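Notes on the Vakedham household water survey table, 2018-11-04.

## What this is

`water_use.csv` holds 3,460 rows of self-reported water use from two towns, Vakedham and Middale. Each row is one household in one month. I cleaned the file, but I didn't collect it, and I have doubts about parts of it.

## Columns

- `town`: Vakedham or Middale
- `month`: first three letters, lower case
- `gallons`: what the household wrote down
- `source`: `meter`, `bill` or `guess`

## Known problems

The `gallons` column has a suspicious pile of values at exactly 2,000. People round, fine, but meters don't, and plenty of those rows claim `meter` as their source. I left them in. Drop them if you like, and say so when you publish.

The April rows for Middale were typed in from paper forms. Seven of the forms had two different totals on them, and I kept the lower one for no good reason.
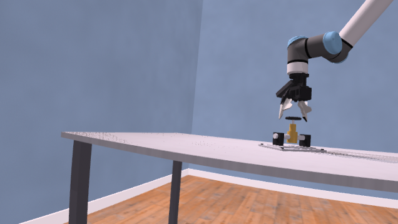
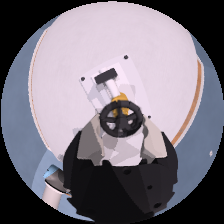

The Trudel estimate, which gets quoted a lot, says households in Vakedham use less water because they have newer pipes. Nothing in this table can back that up. There is no column for pipe age, and only 1,394 rows come from Vakedham in the first place. I would want a lot more before repeating it.

## Dai weights

An older copy of the file has a `dai_weight` column. I removed it. The notes never said how the weights were made, and using them moved the Middale average up enough to bother me.

## Use

Fine for teaching and for practice with messy data. I wouldn't set a water rate with it.

## To do

- Find the missing paper forms
- Check whether `guess` was the default choice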